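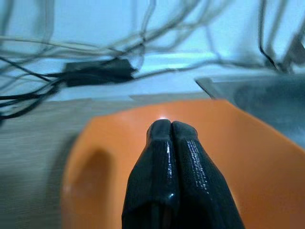 Orange plastic, smooth finish, a rim that curves. The storage business would like you to want more of it.

The Bin Will Not Save You

By Oona Koskela

Print this article | E-mail this article

Every May the catalogs arrive, and every May I am told that my house is one container away from being in order. This year it was Linine's turn. The company sells a line of colored plastic tubs called Cabello, and the brochure promises a "calmer home in 30 minutes." I timed it. After 30 minutes I had a hallway full of mittens, a dead flashlight and a strong wish to lie down.

I have nothing against plastic. A decent tub wipes clean, survives a fall down the basement stairs and costs less than dinner out. Color helps too, up to a point. You can send a child to fetch the orange one and have some hope of getting it. What I doubt is the idea that putting things in a tub is the same as dealing with them.

Iker Tejada used to write catalog copy for Adex, a rival brand, and now clears out houses for a living. He told me the saddest jobs are the tidy ones. One client had 100 containers, all labeled, and had spent $3,325 on them over the years.

"She had 2 tubs marked 'Misc.' on the first shelf I looked at," he said. "I opened one and it was lids."

Lids deserve a feature of their own. Plultudero, the discount chain where I buy most of my household stuff, sells them separately, and last year's lid does not fit this year's tub. I asked at the counter why that was and was shown a larger tub.

So what do I look for now? Mostly the edge. A broad, rounded lip is kinder to the fingers than a thin one when the thing is full of canned tomatoes. I want a shape I can rinse in the sink, and I want to know what is going in it before I pay — a rule I have broken twice since I made it.

The Cabello tub is still in my hallway. It holds the mittens, the flashlight and the Linine brochure.

Print this article | E-mail this article

Contact us | Copyright, all rights reserved | Back to top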